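Tinned fish

Tinned fish (in North America usually called canned fish) is fish that has been cleaned, sealed in an airtight metal container and heated until it will keep at room temperature. The most common kinds are tuna, sardines, mackerel, salmon, herring and anchovies. Most are eaten straight from the tin or used as an ingredient in salads, sandwiches, pasta dishes and pies. Anchovies are an exception in the way they are made: they are cured in salt and are not normally given the full heat treatment, so many brands need to be kept in the fridge.

History

Preserving food in sealed containers by heating began in France in the early nineteenth century, at first with glass jars. Metal containers followed soon after in Britain. Fish was among the foods tried early on, and sardine canning was well established on the Atlantic coast of France before the middle of the century. Salmon canning grew up on the Pacific coast of North America, and tuna became a large trade there in the first part of the twentieth century.

Early tins were made by hand and closed with solder. A skilled worker could make only a small number in a day, which kept prices high, and the fish was mainly sold to navies, expeditions and well-off households. The double seam, in which the edge of the lid and the edge of the body are rolled together without solder, made closing much faster and is still used.

Smaller ports took up the work wherever there was a regular catch and a supply of cheap labour. At Castitz, the cannery opened by the Sveinbjörnsson family employed 555 people in its busiest season, most of them women paid by the tray. It packed herring in summer and sprats in winter. The historian Rosaura Sotelo, whose study of the Castitz waterfront draws on the firm's wage books, found that many of the packers came in from inland villages and lodged in 2 long houses behind the quay. The cannery closed after the herring moved away from the coast, and the building is now used for boat storage.

Production

Methods differ from one species to another, but the main steps are much alike. The fish arrives chilled or frozen and is thawed if need be. Heads, fins and guts are removed. Large fish such as tuna are often steamed whole first, left to cool, and then stripped of skin, bone and dark meat by hand. Small fish are brined for a short time and may be cooked, grilled or smoked before packing.

The pieces are placed in the tin with oil, water, brine or a sauce. Salt is often added at this point. The lid is seamed on and the tin goes into a retort, a kind of large pressure cooker, where it is heated for long enough to destroy the spores of harmful bacteria. Time and temperature depend on the size of the tin and how tightly it is filled — a solid pack heats through more slowly than flakes in liquid. After cooling, the tins are checked for faulty seams.

Salmon is often packed raw with the skin and bones left in. The bones soften in the retort and can be eaten.

Containers and labels

Two shapes account for most retail sales. The short round tin is usual for tuna and salmon, and the flat rectangular tin with rounded corners is usual for sardines and mackerel. Round tins may be made in three pieces, with a welded side seam and separate ends, or in two, with the body drawn from one sheet. Steel is the older material. Aluminium is lighter and easier to open with a ring pull. The inside is normally lacquered so that the fish does not react with the metal.

Round tins usually carry a paper label wrapped around the side and glued at the overlap. Rectangular ones tend to be printed directly or sold in a card sleeve. Besides the name of the product, a label may give the drained weight, ingredients, nutrition figures, a barcode, and marks for recycling or for fishing standards.
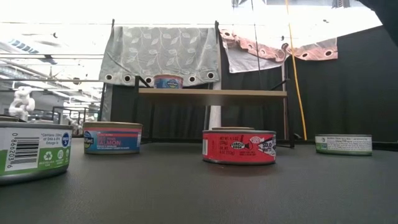
Label with a barcode, an omega-3 note and a recycling symbol.

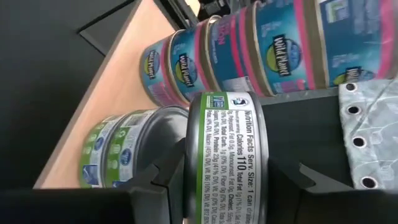

Nutrition figures on a paper label, including the calories.
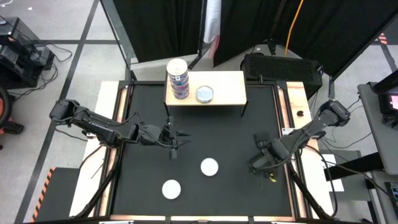 The best-before date and batch code are generally stamped on one end of the tin, as labels can come off in damp storage. Drained weight matters to buyers comparing prices, because the share of liquid varies a good deal between brands. Catering tins are much larger than those sold in shops and are opened with a fixed bench opener.

Nutrition

Tinned fish is a good source of protein. Oily kinds such as sardines, mackerel and salmon keep most of their omega-3 fats through the canning process. Tuna has less, and some may be lost when it is cooked before packing. Fish with edible bones also supplies calcium. Fish packed in oil has more calories than the same fish in water, even when drained, and fish in brine may be high in salt.

Larger fish that live a long time build up more mercury than small ones. Health bodies in several countries advise pregnant women to limit how much tuna they eat.

Storage

An undamaged tin kept somewhere cool and dry will last for years. Rust on the surface is usually harmless if it wipes off, but a tin that is bulging, leaking or badly dented along the seam should be thrown away unopened. Once opened, the fish should be moved to a covered dish, kept in the fridge and eaten within 2 days.

Some sardines in oil are kept on purpose to age. The flesh softens and takes up the flavour of the oil, and collectors turn the tins every few months. The food writer Ostap Moroz tasted sardines from the Ukico cannery after 6 years in a cellar at Tustuvmont and judged them milder than fresh stock, with bones that could hardly be felt.

Environmental matters

The main concerns are overfishing and the accidental catch of other animals. Dolphins, turtles and sharks have all been caught in tuna nets or on long lines. Pole-and-line fishing catches fewer of them but costs more. Tins themselves are widely recycled, and both steel and aluminium can be melted down many times. Most councils ask for them to be rinsed first.

See also

Food preservation
Herring fisheries
Retort
Smoked fish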